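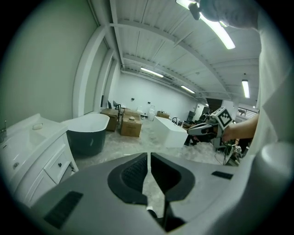
How long should a take run before we stop and save it? Keep it under 20 seconds for a single pick or place, and stop as soon as the object has been let go and the fingers are clear of it.

I've started with that one as it came up from four different people after the last club session. The rest of this message is for the Grendia project group, but anyone on the list is welcome to read along. The message I'm answering is pasted underneath.

On the total: we have 488 takes saved and checked as of this morning. The first round was meant to give us 200, so we are well past that. Isauro went through the whole folder and threw out the ones where the marker cube was covered by a sleeve or a hand for more than a moment. If you are wearing a jumper, push the sleeves up before you start. Several good takes were lost that way in April and I would like to avoid doing it again.

On the two-handed tasks: yes, we are still doing them. Both grippers need to be started from the same press or the timing drifts and the Baysal script won't line them up. If you hear only one beep, stop and start again. Don't try to fix it afterwards by trimming the files.

On objects: small things are fine and we need more of them. Soap, lids, plugs, washcloths, small bottles. Anything that sits on a vanity top or the rim of a tub will do. Please put it back in a different spot each time, and change where you are standing as well. We have far too many takes that begin from the same place, and last term's model learned that one approach and not much else.

On labels: use the short form, verb then object then place. "Pick soap vanity" is enough. A full sentence breaks the sorting and I end up renaming by hand.

On cables: tape them along the underside of your forearm if they bother you — the blue tape in the Reltard box comes off cleanly, the silver tape doesn't.

The write-up for the Onholm student round is being drafted now. I have the methods section. We still need someone for the results table, and someone to read the whole thing who hasn't been doing the recording. Current length is 1,986 words and we can't go much over that, so please send cuts as well as additions.

Erdal

Isauro Solís wrote:
> Hi Erdal and all,
>
> Few things before the next session.
>
> 1. How long should each take be? Some of mine are quite long as
> I kept going after the object was down.
>
> 2. Are we keeping the two-handed tasks? The new people found
> them hard and I wasn't sure if it was worth teaching them yet.
>
> 3. I don't have a good list of objects. We keep using the same
> ones and I'm a bit sick of the sponge.
>
> 4. Can we agree on labels? I have found five ways of writing
> "open drawer" so far.
>
> I can do the checking again this round if someone else looks
> after charging. The spare battery for the left gripper is with me.
>
> Isauro

Last updated: 15 Aug 2024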